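Why Does Your Foot Fall Asleep?

Your foot doesn't get tired. It has no bedtime and no opinion about pajamas. But sit on it for long enough and it stops answering, like a cousin who owes you money. Then you stand up, and it fizzes.

Grown-ups call this pins and needles. Doctors call it paresthesia (pa-res-THEE-zha), a word you may use at dinner as often as you like.

What's going on in there

Your body is full of nerves. A nerve is a bit like a very thin cable, and messages zip along it all day. "The floor is cold," says your foot. "Curl up your toes," says your brain. Some of these messages travel faster than a car on the highway, and most of them are pretty boring.

When you sit on your foot, you squash the nerves. You also squash the small blood vessels that bring them oxygen. A squashed nerve can't send its messages properly, so your brain hears less and less from down there. After a while your foot feels like something that belongs to the couch.

You can see the same sort of thing with a garden hose. Step on it and the water slows to a dribble. Get off and the water comes back, usually into somebody's face.

So why the fizzing?

When you move, the squashing stops and the nerves start working again. They don't do it neatly. Some of them fire off messages for no reason at all, and your brain gets a pile of nonsense: hot! prickly! ants! There are no ants. You are allowed to check.

It normally wears off in a few minutes. Wiggling your toes helps, and so does walking slowly. Running is a bad plan, because a numb foot is not good at knowing where the ground is. Helmut Tiedemann once jumped up to answer the door on a sleeping foot, in front of his whole family in Wosville, and met the umbrella stand instead.

The funny bone is not a bone

Arms do it too. There's a nerve called the ulnar nerve that runs past the inside of your elbow with hardly any padding over it. Bump it and you get a nasty zing right down to your little finger. People call that spot the funny bone. It isn't a bone, and I have never heard anyone laugh who had just hit theirs.

Sitting like a person who moves

Your body is quite good at avoiding all this. Most people shift and fidget in their chairs without thinking about it, and each wriggle lets a different bit of you have a rest. So if someone tells you to stop fidgeting, you can explain about blood vessels – politely, and from a safe distance.

Feet on the floor is kinder to your nerves than feet folded underneath you. Stretching your legs out is fine as well. 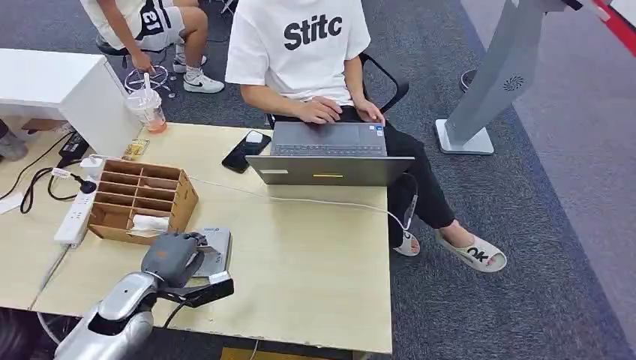 Seidu Odoi wrote in to ask whether a foot could stay asleep forever if you sat on it all through a long movie. It's a fair worry. Long before that, the tingling usually gets so annoying that you move. Even when you're in bed, you roll over many times a night without waking up.

If a foot or hand keeps going numb when you haven't been squashing it, or stays numb for a long time, tell a grown-up so that a doctor can take a look.

Try it yourself

Sit cross-legged on a hard floor and read something good. Notice which part of you complains first. As soon as it does, uncross your legs, wiggle everything and wait for the ants.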